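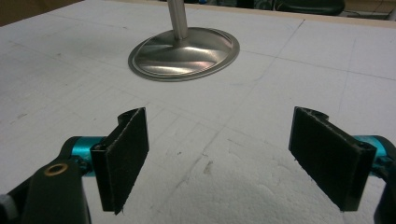 Foam board, pencil grid, steel stand. The chore happens around this.

People keep sending me the Tenlow clip and asking if I've changed my mind about home robots. I have not. Thread.

Tenlow says a machine will be clearing kitchen tables by February. I've heard some version of that for 11 years. The month moves, the table stays dirty.

My problem with the clips is the editing. You get a nice grab, a cut, a nice put-down, another cut. Show me the part where it can't figure out which side of the thing to hold.

Take anything made of shiny steel. My mom can pick up a mixing bowl while talking on the phone. For a camera, that curve is half reflections of the rest of the room. I'd like to see the unedited hour with the bowl. 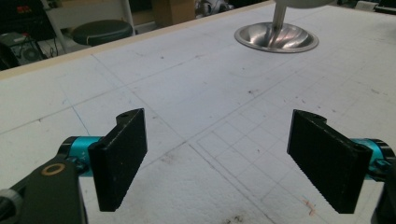 Two padded fingers and a gap. Steel base at the back, stool behind it.

Valter Vik replied that two fingers are plenty and most of us only use two or three anyway. Valter, go fold a fitted sheet with two fingers and post the video.

I'll give him this much: soft pads beat the hard claws I used to see at trade shows. A decent grip is a real thing. Knowing when to let go of a wet glass is another job, and I don't see much of that one.

Shop floors are a fairer test. Verkside tried a machine on their returns bench, sorting parts into 6 bins. Vichien Prasertsri worked that bench for 7 years and told me he spent his shifts going over to unstick it. He was still faster than it was, too.

The usual answer is "it only needs more data." Maybe so! But "needs more data" and "ready for your kitchen" can't both be on the same sales page, and on Tenlow's they are.

So what would change my mind? A stranger's kitchen, last night's dishes, no cuts, and the person who sells it standing out in the yard.

Replies are open. If you link me the Tenlow clip again I'm muting you.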